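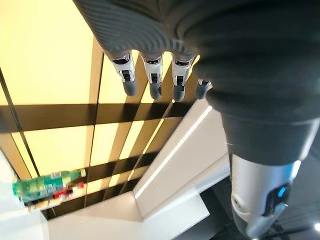

Photo: Setis open day, taken from the wrist camera on the hand

Setis opened its workshop to visitors one Friday in October, and I drove over from work to see it. The company builds handling cells for small warehouses. Its newest one, called Sanna, pairs an arm with a hand made by Pidadach, and that was what most people had come for.

Check-in was at a folding table inside the loading door. You got a badge and a pair of safety glasses, and you were put in a group. Mine was the 2 p.m. group. Parking is behind the building, and the entrance is easy to miss if you come from the highway side.

The tour started in the assembly room, where the control cabinets are wired. This part ran long. Our guide explained how the cable labels work and why they changed suppliers for their connectors, and two visitors who do the same kind of work had a lot of questions. If you are in the trade it was probably the best half hour of the day. I am not, and I was glad to move on.

The demonstration cell is in the back hall. Visitors stand behind a rail, with a monitor on a stand showing the view from the wrist camera. I found the monitor more useful than looking at the arm itself. The fingers have white and silver joints and rounded dark gray tips, and the palm is covered in a ribbed gray material. A thick gray sleeve goes over the forearm. With the hand pointed straight down and the fingers out, you could see past them to the brightly lit yellow panels and a green plastic bottle lying on its side.

The bottle was the test item. The operator said bottles on their sides are harder for the hand than boxes because they roll when a finger touches them a little early. We watched the hand try it several times. It got the bottle on most tries – one time it pushed it away and had to go back to its start position. The operator let it run and did not step in. Each pick was slower than I expected. A person would do it in a second or so, and the cell took about 4.

Sanna can hold 300 item types in its list, according to the handout, and a new one is added by showing it to the camera from several sides. The software that does this is called Vivitz. It was being shown on a laptop next to the rail, but there was a crowd in front of it and I only saw the menu screens.

I asked what happens when the power goes out while the hand is holding something. The answer was that the fingers stay closed and someone has to release them by hand. I also asked about the price and was told it depends on the cell, so I can't help anyone there.

Coffee and sandwiches were in room 505, up the stairs past the offices. There were printed data sheets on the window sill, and I took the one for the hand. The spring open day had not been scheduled yet, but you can leave an e-mail address at the front desk to get the notice.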